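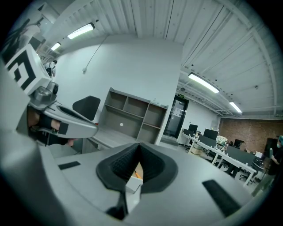
Teodora Georgiev writes that last season's plots at Nestov were too few to separate rootstock effects from soil effects, and that more growers are needed before the cucumber trial is repeated.

Call for growers: grafted cucumber under root-knot nematode pressure
Posted Jan 15, 2019

Brorkberg seeks 11 commercial growers with heated or unheated tunnels on infested soil. Each site will plant 2 rootstocks, Prusach and Perić, beside an ungrafted control.

Requirements
Nematode presence confirmed by soil test
No fumigation in the past 5 years
Drip irrigation with a working flow meter
Yield weighed at every pick, marketable and waste fruit kept apart

Grafted plants are supplied free, up to 1,000 per site, for planting in May. Roots are scored for galling after the final pick. Growers keep the crop.

Apply in writing with tunnel dimensions, cropping history and the soil test report. Sites growing under organic rules should state their certifier.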